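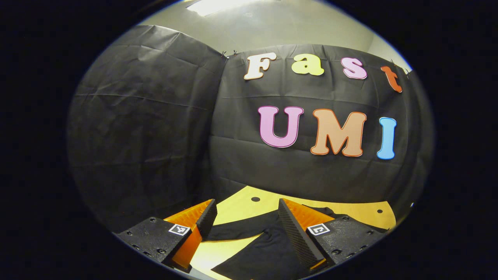

How often should washable curtains and other heavy household fabrics be cleaned?

Twice a year is sufficient for most rooms. Fabrics hung in a kitchen, or in a room where pets sleep, should be cleaned every three months.

Caring for Heavy Fabrics at Home
By Kornél Bognár, Drokerwood Household Advice Service
November
Print this page | E-mail this page
187 shares | 11 comments

Heavy curtains, table covers and furniture throws collect dust long before they look dirty. Regular light care reduces the number of full washes a fabric must withstand, and each full wash removes some color and weakens the stitching.

Weekly care. Vacuum hanging fabrics from top to bottom with the upholstery brush, using the lowest suction setting. Give particular attention to the top hem and the pleats. Throws may be shaken outdoors in dry weather.

Before washing. Read the care label. Where the label is missing, test a hidden corner with cool water and a drop of mild detergent, then press it with a white cloth. If color transfers to the cloth, the item should be taken to a professional cleaner. Remove all hooks, rings and weights -- small lead weights are often sewn into the hems of older curtains and are easily overlooked.

Washing. Use cool water and a gentle cycle. Do not fill the drum more than halfway. Dark fabrics should be washed separately, inside out where they are lined, with a liquid detergent; powder may leave pale streaks along the seams. Fabric softener is not recommended for flame-retardant materials, as it can reduce the effect of the treatment.

Drying and pressing. Hang curtains while slightly damp and draw the hems straight by hand. Most fold lines will fall out within a day or two. Stubborn creases may be pressed from the reverse side through a cotton cloth. Velvet should be steamed and never pressed.

Storage. Fabrics must be completely dry before they are put away. Rolling on a cardboard tube is preferable to folding. Items that must be folded should be refolded along different lines every 5 months or so, with acid-free tissue placed inside each fold. Plastic bags trap moisture -- a clean cotton pillowcase serves well.

Readers who wish to treat old wax or ink stains should request Leaflet 2733, prepared by Ákos Szénási, from the Drokerwood front desk. It is supplied without charge.

Print | E-mail | Comments (11)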